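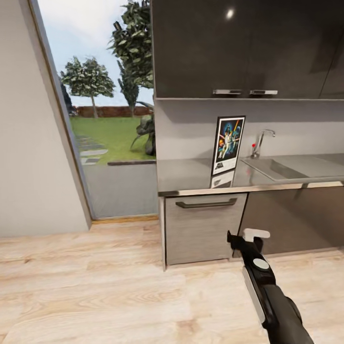

Week 2: The Working Height of Things

Course notes, Home Kitchens and How We Use Them
Instructor: Purificación Bustamante

Welcome back, everyone, and a special hello to those of you who joined after the first meeting. I've put the Week 1 notes at the end of your packet so you can catch up when you have a quiet evening. Last time we talked about how the kitchen moved from the back of the house toward the middle of it, and I promised we'd come down from history to something you can go home and try with your own two hands. So tonight it's heights: how high the counter is, how low the cabinets go, and what all of that asks of your back, your knees and your shoulders over the years.

Where the standard counter came from

Most American counters stand 36 inches off the floor. People assume somebody worked this out very carefully for them, and I used to assume it too! What really happened is slower and messier. Early kitchens were full of separate pieces (a table, a dresser, a sink on legs) and each had its own height. When builders began running one long counter from wall to wall, all those heights had to become one, and the one they settled on suits some cooks and some jobs a good deal better than others. If you are short, you'll be chopping with your shoulders up by your ears. If you are tall, you'll be stooping over the sink.

Please keep in mind as you read that a single counter is being asked to serve very different work. Kneading wants a lower surface so you can lean your weight into it. Chopping wants something a few inches below the elbow. Fine work, like piping icing or picking over lentils, is more comfortable higher up, where you can see it without bending your neck.

The three bands

I like to divide any kitchen wall into bands. You'll find other schemes in other books, and they're perfectly good, but this is the one we'll use for the assignment.

The easy band runs from the hip to the shoulder. Anything you pick up daily belongs in it if you can possibly manage: plates, glasses, the salt, the pan you make eggs in.

The high band is everything above the shoulder, and in most kitchens that means the upper cabinets. Light things do well up there. Heavy things don't, and I would ask you to think hard about that stack of stoneware on the top shelf.

The low band is everything below the hip, all the way down to the toe space. This is where kitchens ask the most of us. A deep cabinet with a hinged door means bending, then crouching, then reaching past whatever is in front, often with your head nearly inside. A drawer brings its contents out to you, and if I could change just one thing in most of the homes I visit, it would be that.

A word about handles

Handles get chosen for looks, and I understand why, they're the jewelry of the room. But do try them before you buy. A bar handle lets you get several fingers behind it, which is kind to sore joints. A small round knob has to be pinched. On upper cabinets, a handle set low on the door saves you a stretch, and on base cabinets one set near the top saves you a stoop. If you've got wet or floury hands half the day, as I do, a generous handle is a real pleasure.

From the reading

In the Skermont chapter, look for the passage on seated work. It's short and easy to skim past, and I'd love for you not to. A pull-out board or a small table lets someone peel potatoes sitting down, and our grandmothers thought nothing of it. The Zerouali essay is longer and takes a while to get going, so make yourself a cup of tea first. Her pages on storing flour and oil near the floor, where it's cooler, will give us plenty to argue over next time.

For next time

1. Stand at your counter in the shoes you normally cook in. Bend your elbow to a right angle and measure from the elbow down to the counter. Write it down.

2. Choose 12 things you use often and note which band each one lives in.

3. Move two of them to a better place and leave them there until we meet again. Tell us how it went, even if you kept reaching for the old spot (you will, everyone does).

4. Read the first half of the Zerouali essay.

Bring a tape measure if you own one. I have spares, but they do have a way of wandering off.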